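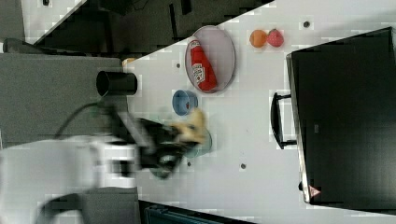 JERKDALE, December

The table at the Domside workshop is white, a little over waist high, and belongs to whoever gets there first. On most evenings between seven and ten, that is the group building an arm that can clear dishes. They have been at it for two winters. The arm is mostly white, with a black gripper, and it works over a spread of ordinary tableware: a pale teal bowl, a smaller blue one, an oval plate, a bottle of ketchup, some fruit.

Domside is a shared shop on the ground floor of a former carpet warehouse in Jerkdale. Members pay 80 dollars a month and get a key, a shelf, and the use of whatever tools are working. There is a wood side and a metal side, and a carpeted room between them that used to be the showroom. The arm lives in the carpeted room. It was moved there after its first year on the metal side, where grinding dust got into two of the joints and had to be cleaned out with a brush and a vacuum.

The project has a name, Saloner, painted on the door of its storage shelf. Seven people work on it regularly. Two write software for a living. The others include a dental technician, a retired bus mechanic and a high school shop teacher, and they do most of the mechanical work. They split the costs evenly and keep the receipts in a coffee can. The total so far is 1,683 dollars, not counting the secondhand arm itself, which came from a member who had bought it for a business that never opened.

The money went to small things. The first control computer was too slow and was replaced. Two power supplies failed. A set of gripper fingers was printed, broke, was printed again thicker, and broke in the same place. The current fingers are the sixth design. They have a thin rubber face glued on with contact cement, and the rubber is changed when it starts to peel.

What the group wants the arm to do is easy to say. A person finishes supper and leaves things on the table. The arm picks up each object and puts it where it goes, which for now means a bowl. Stacking and scraping are on a list for later.

The gripping turned out to be the slow part. A hard round object such as an orange touches the fingers at two small points and tends to roll out of them. A bottle on its side can be taken around the body or at the neck, and the arm has to choose before it comes down. Soft things deform. Early on, the gripper closed to the same width every time, and anything squashy came up flattened or fell halfway across the table. Now the motor current is read while the fingers close, and the fingers stop when the current climbs past a set value. That value was found by trial. For a few weeks the correct number was written on masking tape on the wall, crossed out and rewritten, until the strip was as long as the door frame.

Speed is another argument. The arm can move much faster than it does. At full speed, though, the whole table used to rock, and a small error in position at the start of a move became a large one by the end. The bus mechanic's answer was to add weight low down, and there are now four sandbags on the table's lower crosspiece. The software people's answer was to make each move start and stop more gently. Both were done in the same week, so there is still disagreement over which one fixed it.

The group trains the arm by hand before letting it try anything on its own. One member steers it through the job with a pair of controls while the computer records the positions. Then the dishes are shuffled and it is done again. The first goal was 1,000 recordings, and it took from early spring until the end of summer to reach it. Members signed up for hours on a sheet by the door. It is dull work, and people brought radios. Some of the recordings had to be thrown out because the person steering had fallen into a habit of always starting with the same object, and the arm picked up the habit.

The dishes come from members' kitchens and from the Wilczyńska thrift store two blocks over, which sells single plates and bowls from a bin near the register. Odd ones are preferred. A matched set would teach the arm one shape and one color, and few kitchens in Jerkdale hold a matched set anyway. Glass was tried and dropped for the time being. The camera had trouble finding the edges, and sweeping broken glass out of carpet took most of an evening.

Results are mixed. With a few objects well spread out, the arm usually finishes the job. When things touch each other it often goes for the gap between them and closes on nothing. It then tries again from the same angle. A fix for this was written in the fall and made the arm hesitate over every object, including easy ones, so it was taken out again. The next version will change the angle after a failed grab and leave everything else alone.

Safety rules are short and taped inside the door. Nobody reaches over the table while the arm is powered. The person with the stop button does no other job. Hair is tied back. The rules were written after the arm swung sideways during a restart and knocked a full mug off a shelf. The mug was the only loss, but the shelf has since been moved to the far wall.

Other members of the shop have mixed feelings about giving up the carpeted room so often. A quilting group wanted it in the mornings and a model railroad club asked for weekends, and a schedule was worked out that leaves the arm bolted down and lets the floor around it be used. The railroad club has since borrowed the group's soldering station and one of its members has started sitting in on the evening sessions. He is working on a turntable and wanted to know how the joints find their zero position.

For anyone thinking of a similar build, the group's advice is mostly about order. Get the table stiff first. Run cables with more slack than seems necessary and check them with the arm at the end of its reach in every direction. Buy the second power supply along with the first. Keep a written log, with the date and what was changed, even when the change is one number. The Saloner log is in its third notebook, and the members say they look things up in the first one more often than they expected.

The plan for the rest of the winter is a second camera, mounted lower and to one side, and a new wrist bracket to replace one that has been repaired with epoxy. The bracket has been drawn and the aluminum is on the shelf. It is waiting for time on the mill, which is booked by the bicycle frame builders through the end of the month.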